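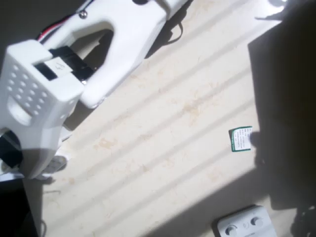 4. Placing and leveling the table

4.1 Before you start
This section covers the Janda table in the long version, sold with either the fixed or the folding underframe. Assembly of the underframe is described in section 3 and must be complete, with all corner bolts at final tightness, before the tabletop is loaded.

Required for this section:
Open-end wrench, supplied in the accessory bag
Spirit level, not supplied
Two felt strips, supplied
Soft dry cloth

Table dimensions
Length: 2,970 mm
Depth: 1,000 mm
Minimum wall opening for installation between two walls: 3,000 mm

CAUTION: The table must be moved by at least two people. Lift by the long rails. Do not lift by the edge of the tabletop.

4.2 Choosing the position
1. Select a floor area that is flat and can carry the table together with everything that will stand on it. Carpet is acceptable if the pile is short. Loose rugs must be removed.
2. Measure the wall opening at floor level and again at tabletop height. Use the smaller of the two measurements.
3. Leave 400 mm clear at one short end if the cable tray will be used. The tray slides out from that end and cannot be refitted from the other.
4. Keep the table out of direct sunlight where possible. Uneven exposure changes the color of the surface, and the change is permanent.
5. Place the table in position and check that no leg stands on a cable, a floor vent or a door threshold.

Note: In a recess of exactly 3,000 mm the gap is 15 mm at each end. Fit one felt strip to each short edge before pushing the table back.

4.3 Leveling
1. Turn all leveling feet fully in, then out by two turns.
2. Lay the spirit level along the length of the table, close to the center.
3. Adjust the feet at the lower end until the bubble is centered. Turn the foot clockwise, seen from above, to lower the corner.
4. Lay the spirit level across the depth of the table and repeat.
5. Press down on each corner in turn. If the table rocks, extend the foot on the loose corner until it touches the floor - a quarter turn is usually enough.
6. Check both directions again.
7. Hold each foot with one hand and tighten its locknut with the wrench.

CAUTION: Do not extend any foot past the groove cut in the thread. If the groove is visible and the table is still not level, use a Pisetti base plate under that foot. Wood scraps and folded cardboard are not suitable.

4.4 First cleaning
1. Wipe the tabletop with the dry cloth to remove packing dust.
2. If marks remain, dampen the cloth with water and a little dish soap. Wipe again with clean water.
3. Dry the surface at once, including the edges.

Do not use scouring powder, solvent or steam. Adhesive left by the transport tape can be removed with the Qiu surface cleaner listed in section 9.

4.5 Arranging equipment and other items
1. Set the heaviest items down first, above the legs or as close to them as the layout allows.
2. Place items with hard or sharp undersides on a pad. Scratches are not covered by the warranty.
3. Route cables toward the rear edge and into the tray. Leave enough slack for each item to be moved forward to the front edge.
4. Keep a strip along the front edge free for the forearms.
5. Do not slide heavy items. Lift them, or pull them on a cloth.

Items that clamp to the tabletop may be fitted on the long edges only. The short edges contain the end caps, which will crack under clamping pressure.

Note: Check the level again after the table has been fully loaded. Small corrections can be made under load, but loosen the locknut first and do not turn more than one foot at a time.

4.6 Checks after set-up
After one week: retighten the locknuts and the corner bolts.
Every six months: check the level in both directions and inspect the felt strips.
After every move: repeat sections 4.2 and 4.3 in full.

4.7 Faults
Table rocks after leveling: a locknut is loose, or a foot is standing on the joint between two floor boards. Move the table a short distance and level again.
Cable tray sticks: the rear rail is twisted. Loosen the rear corner bolts, level the table, then tighten the bolts.
Tabletop dips at the center: the load is too far from the legs. Remove it and leave the table empty overnight. If the dip remains, contact the Hustinbridge service desk and give the number printed on the inside of the rear rail.

Tables delivered before February have feet without a locknut. For these tables, omit step 7 of section 4.3 and check the level monthly.

Section 4 revised Wed 22 April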